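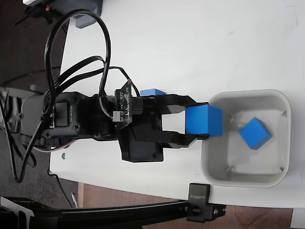

Amarachi Mohammed came back to the flat in Idura in February, when the rent was already paid until the end of the month and there was no good reason to leave the rooms full. Her aunt Binta had lived there for a long time and had kept everything. There were 116 jars in the pantry, and Rozália Tóth from downstairs had written this number on a piece of paper, as if somebody would ask her for it later.

"I took the ones with lids," Rozália said. "The others I left for you to decide."

They began with the small bedroom. On the white table stood a gray bin, and the blue cubes were there too. Amarachi knew them at once. When she was six she had been allowed to play with them on Sunday-quiet afternoons, but only if she put them back before her uncle came home. She took one and held it in her palm. It was smaller than she remembered, and very blue.

"Children's things," said Rozália. "There is a school on the Vokgate road. They will take them."

"Maybe," said Amarachi.

She put the cube in the bin and it made a short, hard sound. She took it out and put it in again, more slowly. Rozália had gone to the kitchen by then and was wrapping cups in newspaper. She wrapped each cup two times, and she talked through the wall about her sister in Jõgi, who had once moved house with a goose.

In the drawer under the bed there were letters, held with a ribbon that had lost its color. Most of them were from Ngozi Adeyemi, a name that Amarachi had heard only when the adults thought she was sleeping. She read one. It was about the price of fish, and about a coat, and at the end it said: the boy still asks for his blue ones, but let the little girl have them, he is too big now.

She read this line again. In all the years her aunt had never mentioned a boy.

"Rozália," she called. "Did my aunt have a child visiting here? Before me?"

The newspaper stopped. Then it started again.

"Onyekachi," said Rozália. "He stayed one winter. He was a serious boy. He built towers and he did not like when they fell, so he built them low."

"Where is he now?"

"He is a man now. He drives a bus, I think, in the north. Your aunt had the address. Look in the blue tin, not the round one."

Amarachi found the tin on top of the wardrobe. The address was there, written in pencil, Onyekachi Olaniyan, and a house number, 206. She copied it on the back of her train ticket. Then she went to ask Rozália if there was any newspaper left.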